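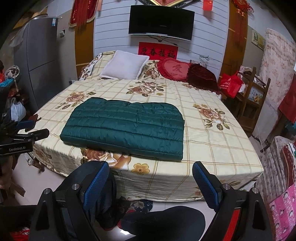
Dark green quilt folded on the made bed, rose bedspread underneath, heart pillow at the back.

Whitelaw Home Bedding Program
Progress report to the Gamero Fund
2023-04-23

We're very happy with how this period went, and there is plenty to tell you. The bedding work has moved from our own training room into people's homes, which is where we always wanted it to be. The households have been generous with their time and their tea, and the team comes back from visits full of talk about closets.

As a reminder, your grant of $1,000 pays for storage bags, laundry costs and printed guides in two languages. The aim is simple: help families in small homes look after heavy quilts, air them, fold them and put them away for the warm months so the bed can be used in the daytime as well.

Visits

We have now finished visits to 39 households, all in the Hesier blocks. Most are in one or two rooms where the bed takes up the greater part of the floor. It's where people fold laundry, sort clothes, do homework and seat visitors. We had written the first guide as if everyone had a spare table to fold on, and that had to change after the first few homes. The new version starts and ends on the bed, and it's much better for it.

Folding

The thick quilts are the part people ask about most. A padded quilt with a shiny cover slides against itself and won't hold a tight fold, so we teach a wide one. Bring the long sides in first, press along the stitched seams to let the air out, then fold end to end into one broad bundle. It looks bulky next to a rolled quilt, but it stacks well and opens again in a few seconds. One family told us they had wrestled theirs into a suitcase every April and were delighted to stop!

We also ask people to spread the bedspread first and leave it on while they fold. It gives a clean surface, and the bed is already made when the quilt comes off it.
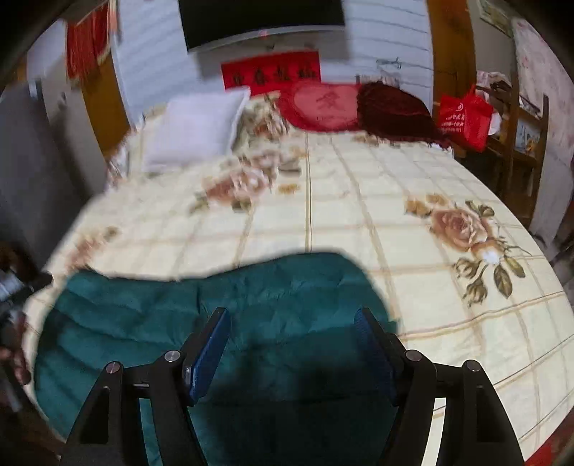
Pillows were a smaller subject than we expected, but a fun one. Nearly every home has a few that are there to be looked at, and we don't suggest putting those away. A red heart pillow with a ruffle or a maroon one in a soft, plush fabric can sit against the wall all year, and the room is more cheerful for it. The same goes for New Year banners — plenty of families like to leave them up over the bed well into spring, and we work around them.

Where the television hangs on the wall above the bed, the guide now has a short note about loose cables. We suggest clipping them to the wall before anyone starts shaking out quilts underneath.

Materials and spending

All 300 printed guides have been delivered from Clukar and we are handing them out at visits and at the laundry room. The paper is heavier than the last batch and holds up well to damp hands. Storage bags came in on budget. Laundry costs are running a little ahead because so many families wanted the big quilts washed before storing them — we think that's money well spent, and we can cover it from what we saved on printing.

Next steps

We'd like to hold two open folding sessions in the Hesier common room for people who would prefer not to have a home visit. We are also redrawing one page of the guide, the one with the end-to-end fold, after several readers held it upside down. The new drawing will show the pillow end of the bed clearly marked.

One request: may we move the unspent printing money to laundry? The amount is small and we can send the receipts with the next report.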